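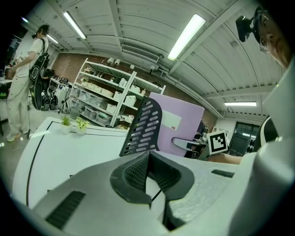 Hand-held gripper and lavender board at Istix, September 25, 2025

So can a machine tidy my desk yet? I dropped in on Istix, the little Brilton outfit working on exactly that, and the answer is nope (but wow, they're trying!). For now it's people doing the chores, with grippers in their hands, over and over, so a robot called Tiria can learn from them.

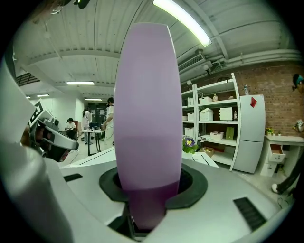 Plants, boards and patience

Reinaldo Rocha runs the project and told me they want 100 goes at each chore. Flat things are a pain, he says: grab a board too low and it tips. 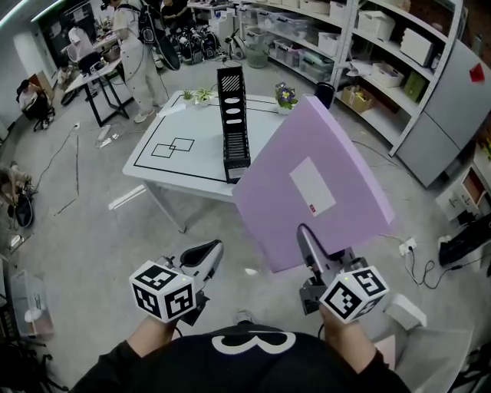

He let me have a try and I managed four out of 10, which made me feel a lot kinder toward Tiria. Shop shelves come next, with a first test planned for November at the Conceição store. I've already asked if I can come watch.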